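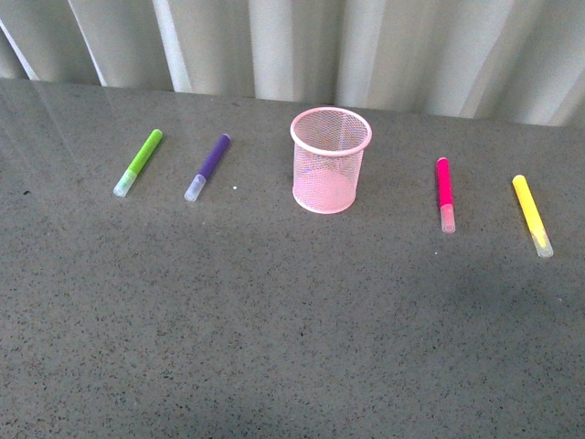
Pauline Bramwell wrote, in a reply to an earlier enquiry on these pages, that capped markers should be laid flat whenever they are not in use, and that a pot on the worktop is suitable only for pencils. I should be grateful for a second view on this point before our written guidance is revised.

Storing short markers: flat, or upright in a mesh holder?
Posted in Home and Study, Stationery and Craft

Colin Treloar

I am responsible for the stationery at the Coetzee Room, a shared study and craft space which is open until late on most evenings. The pens in question are short, stubby markers with translucent caps. At present they are kept in a pink wire-mesh pen holder on a speckled grey counter, which runs along a wall with a pleated curtain behind it. At the end of a session the markers are as often lying beside the holder as standing in it.

I have three matters on which I would welcome advice.

Several of the markers write faintly, the green being the worst. I should like to know whether upright storage is likely to be the cause, and if so whether they ought to stand with the cap up or the cap down.

The curtain reaches the back of the counter. It is pale, and ink on it would be difficult to remove. Is there a recommended distance at which pens should be kept?

Finally, a marker was left uncapped on the counter on Friday and made a small mark. The surface is matt and resembles granite, although our records do not state what it is made of. I do not wish to use a strong cleaner on it without knowing.

The room has 94 registered members and the stationery allowance is modest, so replacing the whole set is not the preferred course.

Nigel Greenwood

The correct position depends upon the construction of the marker. A marker with a single tip may be stored flat without difficulty, and this is the safest arrangement where the maker's instructions have been lost. A marker with a tip at each end should always be stored flat, as one tip will otherwise be starved of ink. If a single-tipped marker must stand upright, cap down will keep the tip supplied, but some types will then leak into the cap. Paint markers and whiteboard markers differ again, and the packet should be consulted where it is available.

Faint writing is more commonly the result of a cap that has not been pushed fully home. Before any marker is discarded, I would suggest the following procedure.

Close the cap firmly until it clicks or will go no further.
Lay the marker flat overnight.
Stand it cap down for 90 minutes.
Test it on scrap paper, using slow strokes and light pressure.

Where the line remains faint after a second attempt, the marker should be withdrawn. Adding water is sometimes recommended for water-based pens. It gives a paler colour and a short extension of life, and I would not advise it for shared equipment.

With regard to the mesh holder, its chief drawback for short markers is depth. They sink below the rim, members tip the holder out to find a colour, and the pens are then left where they fall. A shallow tray is generally more satisfactory. Mesh also offers no protection against a leaking tip, and a folded piece of card in the base is advisable.

Yiğit Kahraman

I agree with the above as regards flat storage. My remarks concern the curtain and the counter.

No standard distance exists to my knowledge. In our own premises the pen tray is kept 40 centimetres forward of the curtain. If the depth of the counter does not permit this, the curtain may be hooked back or shortened so that the hem is clear of the work surface. Should ink reach the fabric, blot it with a dry white cloth and do not rub. The care label should be read before any liquid is applied. Pleated fabric can lose its folds if it is washed incorrectly, and a professional cleaner may be the more economical choice.

As to the counter, the material should be established first. Natural stone, terrazzo and printed surfaces can look very much alike from above. The underside of the front edge, or the cut-out around a sink if there is one, will often settle the matter. Until it is settled, please confine treatment to warm water with a little washing-up liquid on a soft cloth, followed by drying. Vinegar, lemon juice and cream cleaners should be avoided, as acids will etch some stones and abrasives will alter a matt finish. If the mark persists, test any solvent on a hidden area and wait until the following day before proceeding.

Dean Lightfoot

Ours go in an old cutlery tray in the drawer. Up to 6 to a section, caps all facing the same way. We have had no complaints.

Colin Treloar

I am obliged to all who replied. The markers will be moved to a tray, and the holder retained for pencils and rulers. The green marker has been put through the procedure once and will be tested again next week. The underside of the counter has been painted over, so I have written to the landlord to ask what was fitted.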